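3 min read

Before the arms came, the evening shift at Bromia's flower packing house in Clellcombe had 118 people on its list. Today it has 85. The shift leader, who has worked there for six years, does not like when people say only one half of this story.

"Some went to the shop side, some left, and a few were angry," she says. "I was angry also. I had to learn my job a second time."

The company bought its first cell from Guillot and later a second one from Zirnis. The simple bunches are now put together by machine. The people do the wedding orders, the checking and the repairs, and they teach the arms new movements. Teaching is the part she did not expect to enjoy.

"You must think how your own hand takes a rose. I did it for years and I never thought about it. Where do I hold the stem? How hard?"

Each new movement gets 45 minutes of her time in the training booth, usually after the tea break at four. Then she writes her notes, and the engineer reads them the next morning. They do not always agree. He wants the arm to go faster, and she wants fewer broken necks on the carnations.
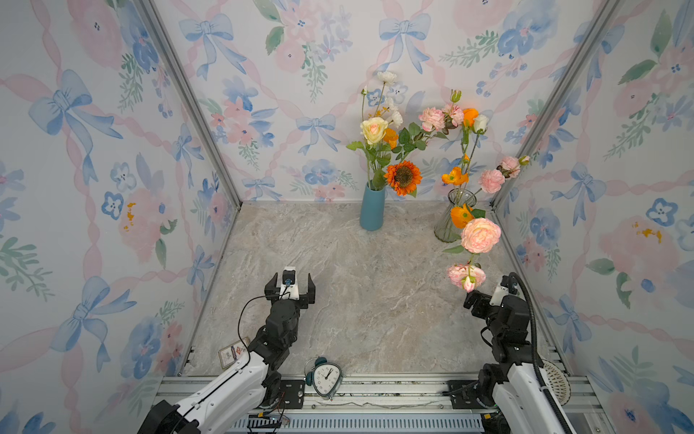

The training booth, with two arms and two vases of flowers.

What does she miss? "The talking. At the long table we talked all evening. At the cell you stand alone, or with one other person, and you look at a screen." She asked for the cells to be moved closer together, and in February this was done.

Her back is better, she says, and her hands do not hurt in winter. The pay for teaching is the same as for packing, and about this she is still writing letters to the office.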